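Re: Re: [kavanagh-users] render times again

Ultan Nic Aodha wrote:
> Still 143 minutes a frame on the Graten node. Is anyone
> else seeing this or is it just my setup? Samples are at
> 300, denoiser off.

Same thing last month. Drop samples to 50 and turn the denoiser ON, noise in flat areas goes away and you wont miss the rest. Also check the texture cache path, the update reset mine to the network drive. Killed everything.

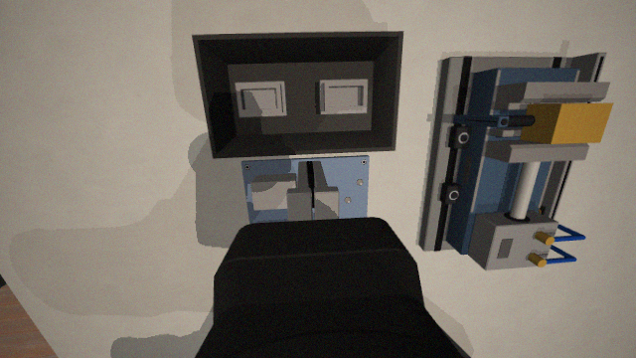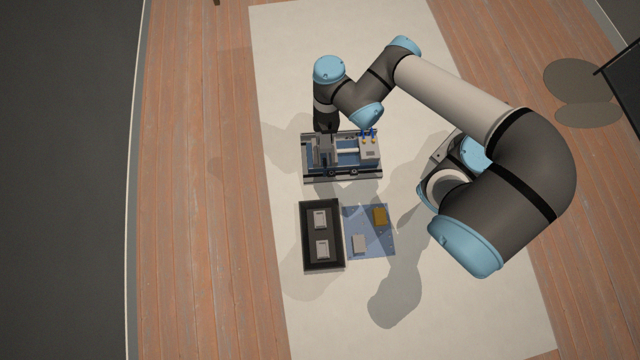
gray parts in the dark bin, then the arm over the mat and plank floor

Didn't touch the lights. If its still slow after that, try 2 threads fewer than the max, Vurthorpe build only. Gondance build ignores the setting, no idea why.

Can look at your config Wednesday, send it off list pls, the attachment limit here is tiny adn it bounces.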